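Purkenby: hand-held gripper set, README

What's in here

Purkenby is the folder of recordings and upkeep notes for our hand-held gripper, the one we call Dagdag. It holds 423 short clips, plus the setup notes we follow every time the gripper comes out of its case. We started in November with one gripper, one camera and a lot of tape, and I'm really happy with how far it has come!

If you only want the clips, go straight to the clips folder. If you have a Dagdag of your own on the bench, please read the setup part first – most of the trouble we had in the early batches came from skipping it.

Folders

clips: one subfolder per session, video plus a log of finger width
calib: lens and finger calibration, one file per session
upkeep: our running notes on screws, pads and cables
tools: small scripts for checking and trimming

Setting up the gripper

Charge the camera fully. A half-charged battery gave us short clips, and the log doesn't warn you.

Check the four screws on the camera mount. They should be snug, and if one turns freely, swap it for a new one from the Skilmont spares box. Tightening a stripped screw harder only chews up the plastic (ask me how I know).

Wipe the lens with a dry cloth, then look at it under a lamp. Fingerprints near the rim are easy to miss and they smear every bright spot.

Open and close the fingers ten times before recording. The first few closes are always a bit sticky, and the width readings settle down after that.

Run the check script in tools. It wants to see the fingers fully open, fully closed and open again. If the closed reading is off, redo the finger calibration and save it under the new session name.

Looking after it

The soft finger pads wear faster than anything else. We change them every 27 sessions, or sooner if the edges start to curl. The Purnilier pads fit nicely once you trim the back edge a little, and they grip thin, slippery stuff so much better than our old ones.

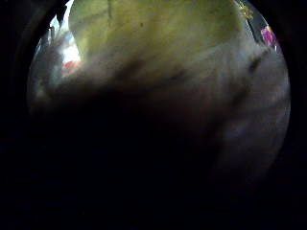

Cables come next. Leave a small loop where the cable leaves the handle and tape it down on both sides. We went through two cables before we started doing this, and the third is still going strong.

Known gaps

In 93 clips the lens is blocked for part of the time by a hand or by material held very close. We left them in and marked them "close" in the session list, so you can filter them out or go looking for them. Color also drifts in the early sessions, when we let the camera pick its own white balance. It's locked now.

Changes

Second release: new pads, locked white balance, finger logs cleaned up.
First release: clips and calibration only.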